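双腕でのTシャツ折り:遠隔操作の教示データで学習すると、裾をつかむ直前でアームが止まる

投稿者:Valter Blomqvist 投稿日:2021-08-20
カテゴリ:遠隔操作・教示/模倣学習/布の取り扱い

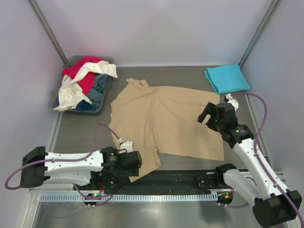

作業台の上に広げたTシャツを双腕で折る作業を、リーダー・フォロワー方式の遠隔操作で教示しています。集めたデータで方策を学習させたところ、特定の箇所で動作が止まる現象が出ており、原因の切り分けに行き詰まっています。データの取り方の問題なのか、学習側の問題なのか、意見をいただけると助かります。

構成は次のとおりです。
フォロワー:Grasdenの6軸アームを2台、同じレール上に設置。先端は平行グリッパ。
リーダー:フォロワーと同じ関節構成の小型アーム。重力補償あり、力のフィードバックなし。
記録ソフト:Clonska。リーダーとフォロワーの関節角、グリッパ開度、カメラ画像を同一周期で保存。
指先:Ekströmのシリコンパッド。純正の指では薄手の布が滑るため交換済み。
カメラ:作業台全体を見る固定カメラ1台のみ。手首カメラは未使用。

作業の流れ。洗濯物を入れた容器からの取り出しは対象外とし、Tシャツはある程度広げた状態から始めます。しわは残っていてかまいません。左右の手で裾側の角をつかみ、襟の方向へ折り返し、次に片袖ずつ内側へ折り、最後に半分にして台の奥へ寄せます。タオルの折り畳みは同じ設備で先に試しており、こちらは同じ学習コードでほぼ問題なく動いています。

問題の現象。学習した方策を実行すると、両手とも裾の近くまでは滑らかに移動します。その後、指先が布の少し上に来たところで止まり、指を下に向けたまま細かく揺れ続けます。放置しても進みません。手で布の端を少し持ち上げてやると、そのまま閉じて続きを始めることがあります。逆に、グリッパが早く閉じて布をつかまないまま折り返しの動作に入ることもあります。前者のほうが圧倒的に多いです。

教示データは現在636件です。操作者は私と同僚で、件数はほぼ半々です。失敗した試行は保存時に捨てていますが、途中でつかみ直して最終的に折れたものは残しています。学習は観測から次の一時刻の目標関節角を出す単純な行動クローニングで、履歴は入れていません。検証損失は順調に下がっており、過学習の兆候は特に見えません。

試したこと。
・学習時間を延ばした。検証損失は少し下がったが、停止は変わらず。
・画像の解像度を上げた。停止位置がわずかに布に近づいた気はするが、誤差の範囲かもしれない。
・グリッパ開度を連続値から開閉の二値に変えた。早閉じが増えたので元に戻した。
・停止を検出したら目標値に微小なノイズを加えた。抜け出すことはあるが、布を押してしわを増やす。

社内では、単純に件数を約3,000件まで増やせば解決するという意見が出ています。操作者の時間を押さえる必要があるので、増やす前に、今の取り方のままで増やす意味があるのかを確認しておきたいです。

もう一点。Clonskaの書き出し設定で、行動として「リーダーの関節角」と「次時刻のフォロワーの関節角」のどちらを使うか選べます。今は後者を使っています。観測と同じ座標系で扱いやすいという以上の理由はありません。ここも影響しているでしょうか。

投稿者:Märta Sæther

薄い布の端をつかむ作業で同じ症状を経験しています。件数を増やす前に、手元のデータで確認できることがいくつかあります。可能性の高い順に書きます。

停止区間がデータに入っていないか

遠隔操作では、つかむ直前に操作者の手が止まります。力のフィードバックがなければなおさらで、指先と布の距離を目で確かめてから下ろすためです。この間、観測はほとんど変化せず、行動も「今の位置に留まる」になります。履歴を入れない行動クローニングでは、同じ観測に対して「留まる」と「下ろす」の両方がラベルとして付くことになり、件数としては「留まる」が優勢になります。学習結果が止まるのはデータに忠実な挙動です。検証損失に現れないのも同じ理由で、検証データにも同じ停止が入っていれば、止まる方策の損失は低く出ます。

確認方法。全試行について、両腕の関節速度とグリッパ開度の変化がともに閾値以下の区間を抜き出し、その開始時刻を試行の時間軸上に並べてください。裾の把持前に集中していれば、ほぼ確定です。閾値はフォロワーを静止させたときのエンコーダの揺れを基準にし、それより少し上に置きます。

対処は二段階です。まず既存データから停止区間を間引きます。全部消すと時間の整合が崩れ、移動から急に下降が始まる不自然な軌道になるため、区間の始めと終わりを短く残し、中間を落とします。片腕だけ止まっている区間は消さないでください。もう片方が動いている間に待つのは作業上必要な待機で、これを消すと左右の同期が壊れます。間引いた後のデータで一度学習し直し、停止の頻度が変わるかどうかを見ます。

次に、取り方そのものを変えます。操作者には、位置決めと下降を一続きの動作で行うように指示します。多少ずれてもよいので、止まって狙わない。ずれて失敗したら、指を開いて少し戻り、もう一度下ろす。この戻りの動作は残す価値があります。逆に、空中で迷っている時間には価値がありません。

行動の定義

次時刻のフォロワー角を行動にするのは、この作業では不利です。布の端をつかむとき、操作者は指先を台に軽く押し付けてから閉じているはずです。リーダーは台の面より下を指しており、フォロワーは台に当たって止まっています。この差が押し付け力になります。フォロワーの実測角を行動にすると、その差がデータから消えます。方策は台の面ちょうどに指先を置こうとし、わずかな誤差で布の上に浮きます。書かれている「布の少し上で止まる」は、この説明とも合います。

行動はリーダー側の角度に切り替えてください。Clonskaが両方を記録しているなら、取り直しは不要で、書き出し直すだけで済みます。ただし次の点に注意が必要です。
・リーダーとフォロワーの原点ずれ。静止姿勢で両者の差を関節ごとに求め、試行の間で一定かどうかを確認する。途中で再校正していれば、前後でデータを分けて補正する。
・通信の遅れ。リーダーの記録時刻とフォロワーへの指令時刻が同じとは限らない。自由空間で大きく振った試行を一つ取り、相互相関でずれを見る。
・実行時の電流制限。教示時と実行時で制限値が違うと、同じ目標角でも押し付け力が変わる。教示時の値に合わせる。

最後の項目は見落としやすいです。安全のために実行時だけ制限を下げている現場では、方策が正しく押し付けを指令していても力が足りず、布の端が指の間に入りません。

操作者による手順の差

操作者が複数いるなら、つかむ順序が揃っているかを確認してください。左手を先に下ろす人と、両手を同時に下ろす人のデータを混ぜると、左右の下降のタイミングが二峰になり、平均するとどちらでもない動作になります。操作者別に分けて学習し、それぞれの挙動を比べるのが手早い確認です。片方だけで学習したほうがよく動くなら、件数の問題ではありません。

手順は文書にして固定します。最低限、次の項目は決めておくことを勧めます。
・どちらの手を先に下ろすか、または同時か。
・指の向き。裾に対して直角に入れるか、斜めに入れるか。
・つかむ位置。角から指の幅でどの程度内側か。
・つかみ損ねた場合の戻り先。
・試行の終わりの姿勢。折り終えた後、手をどこへ戻して記録を切るか。

終わりの姿勢を書くのは、保存ボタンを押すまでの待ち時間が試行の末尾に残るためです。これも停止区間です。末尾の静止は無条件で切り落としてかまいません。

観測の不足

固定カメラ1台では、把持の直前に手首とグリッパが裾の端を隠します。操作者は自分の目で台を見て操作しているので隠れの影響が小さく、方策だけが見えない状態で判断を迫られます。操作者が見ている情報と方策が受け取る情報が違うと、件数では埋まりません。

手首カメラを付けられるなら付けてください。付けられないなら、操作者に作業台を直接見せず、記録しているカメラの映像だけで操作させてみると、何が足りないかがすぐにわかります。その条件で操作者が裾をつかめなければ、方策にもつかめません。この確認は試行をいくつか取るだけで済むので、最初に行ってもよいくらいです。

タオルが動いてTシャツが動かない件も、観測で説明できる部分があります。タオルは厚みがあり、端が台から浮いているので、多少高い位置で閉じてもつかめます。Tシャツの裾は台に貼り付いており、高さの許容が小さい。さらに、グレーの台に対して端の影がほとんど出ません。タオルの成功は設備と学習コードが正常に動いていることの確認にはなりますが、裾の高さ精度が足りていることの確認にはなりません。

件数について

3,000件という数字に根拠がないなら、今は増やさないほうがよいです。上の項目を直さずに増やすと、停止を含むデータが増えるだけで、後から選別する手間も増えます。既存の件数から無作為に半分を抜いて学習し、全件での結果と比べてください。成功率に差がなければ、同じ取り方で増やしても伸びません。差があるなら増やす意味があります。

増やす場合も、初期状態の散らし方を先に決めます。Tシャツの向き、台の中での位置、しわの入り方、袖が身頃の下に入り込んでいるかどうか。操作者に任せると、本人がつかみやすい置き方に寄ります。置き方の表を作り、試行ごとに指定するのが確実です。

作業順としては、行動の書き出し直し、停止区間の間引き、操作者別の比較、カメラの追加、の順を勧めます。前の二つは再収集なしでできます。変更は一つずつ行い、評価用の初期配置は全条件で同じものを使ってください。

投稿者:orime_k

手で直接アームを持って動かす教示に変えてはどうですか。力がわかるので、布を押さえる感覚はつかみやすいです。うちは単腕の箱詰めですが、遠隔操作よりずっと早く終わりました。

コメント(Valter Blomqvist)
双腕を一人で同時に直接動かすのは、姿勢の面で難しそうです。操作者の手がカメラに写る点も気になります。

コメント(orime_k)
手が写るのは確かに困りますね。うちは画像を使っていないので考えていませんでした。軌道を再生して、再生中に画像を取り直す方法はあると思います。

コメント(Märta Sæther)
剛体なら再生で取り直せます。布は初期のしわが再現できないので、再生した軌道と画像の対応が崩れます。裾の位置が少しずれただけで、つかめていない画像に「つかんだ後」の行動が付きます。この用途では勧めません。

投稿者:hikari_seigyo

停止への対処として、学習側でできることを補足します。データの修正が先という点には同意します。

1. 履歴を入れる
直近の観測を複数入れるか、再帰型のネットワークにすると、「さっきから止まっている」という情報を方策が持てます。停止からの抜け出しは改善します。一方で、過去の動きをそのまま延長するだけの方策になりやすく、つかみ損ねても気付かずに折り返しへ進む失敗が増えることがあります。早閉じの症状がすでに出ているので、評価では停止と空振りを別々に集計してください。合計の成功率だけを見ると、片方が減って片方が増えたことがわかりません。

2. グリッパの損失を分ける
関節角とグリッパ開度を同じ損失でまとめていると、開閉の瞬間は全体に対してごく短いので、ほとんど無視されます。グリッパを別の出力にして、開閉が切り替わる前後の時刻の重みを上げます。二値化で早閉じが増えたのは、重みの問題か、切り替わり時刻のラベルの付け方の問題だと思います。フォロワーの実測開度で二値にすると、布の厚みで閉じきらない試行が「開」に分類されることがあります。リーダー側の引き金の値で判定するほうが安定します。

3. ノイズを入れるなら教示時に入れる
実行時にノイズを足すのは、布を押すだけなので勧めません。教示中にフォロワーへの指令に小さな外乱を加え、操作者に修正させると、ずれた状態から戻る動作がデータに入ります。ラベルには外乱を加える前のリーダーの角度を使います。外乱は移動中だけにし、指先が台に近いときは切ってください。台を強く押すとパッドが傷みます。

4. 方策の実行中に介入する
方策で動かし、止まったら操作者が引き継いで下降と把持だけを教示します。止まった状態そのものが初期状態になるので、必要な箇所のデータだけが効率よく集まります。引き継ぎの際にリーダーとフォロワーの姿勢が離れているとアームが跳ねるため、リーダーを合わせてから接続する手順が必要です。重力補償だけのリーダーでは合わせるのに時間がかかるので、その間の区間は記録から外します。ここを残すと停止区間が元どおり増えます。

コメント(Valter Blomqvist)
4の引き継ぎですが、Clonskaの標準機能では実行中に操作権を切り替えられないようです。自作で対応されていますか。

コメント(hikari_seigyo)
自作です。リーダーの各関節がフォロワーとの許容差に入るまで接続を許可しない処理を挟み、接続後はしばらく速度を制限しています。画面には関節ごとの差を棒で出し、操作者はそれを見ながら合わせます。左右は別々に接続できるようにしました。両腕を同時に合わせようとすると、片方を合わせている間にもう片方がずれます。

追記(Valter Blomqvist)
一通り確認したので結果を書きます。

停止区間の分布は、指摘どおり裾の把持前に集中していました。同僚のデータでは比較的短く、私のデータで長い傾向がありました。私は両手を同時に下ろし、同僚は左手を先に下ろしていたことも確認しました。手順書にはつかむ位置しか書いておらず、順序の指定がありませんでした。

行動をリーダー側に切り替えて書き出し直したところ、指先が台に届くようになりました。この変更だけで、浮いたまま揺れる症状はかなり減っています。関節の原点ずれは左腕の手首にありました。Ekströmのパッドに交換した際に再校正しており、その前後で値が変わっていたので、データを分けて補正しました。実行時の電流制限も教示時より低い設定でした。現在は揃えています。

停止区間の間引きは、両腕とも静止している区間に限定して行いました。最初は片腕の静止も消してしまい、袖を折るところで左右の手が干渉しそうになったため、非常停止で止めています。片腕の静止を残す条件に直してからは出ていません。

半分のデータでの比較も行い、補正後のデータでは全件との差がほとんどありませんでした。社内には、同じ取り方での増量は見送ると報告しました。

残っている失敗は、裾の角が内側に折れ込んでいる場合です。この状態では、方策は折れ込んだ布ごとつかみ、折り返した後に角が中に残ります。カメラの映像だけで操作する確認も行いましたが、私も角の折れ込みを見分けられませんでした。手首カメラはIvnessの小型のものを手配中で、取り付け金具とケーブルの取り回しを検討しています。今のケーブルはアームの外側で大きく輪を描いており、これ以上増やすと布に触れるおそれがあります。

コメント(Märta Sæther)
原点の再校正は、日付と値を試行データと一緒に保存しておくと後で分けやすくなります。ケーブルは手首の回転に必要な余長だけを輪にして、残りはリンクに沿わせて固定してください。手首カメラを追加すると先端の重量が変わるので、リーダーの重力補償ではなく、フォロワー側の負荷パラメータの更新が必要です。更新しないと同じ目標角でも先端が下がり、既存データと押し付け量が合わなくなります。

コメント(Valter Blomqvist)
負荷パラメータは確認していませんでした。取り付け後に更新し、静止姿勢での差を取り直します。既存データには手首画像がないので、追加後のデータは別の組として管理する予定です。

コメント(orime_k)
パッドは消耗すると摩擦が変わりませんか。うちは定期的に替えています。

コメント(Valter Blomqvist)
変わります。表面に糸くずが付くと特に滑るため、収集を始める前に拭いています。交換の時期は決めていません。今後は交換した試行の番号も記録します。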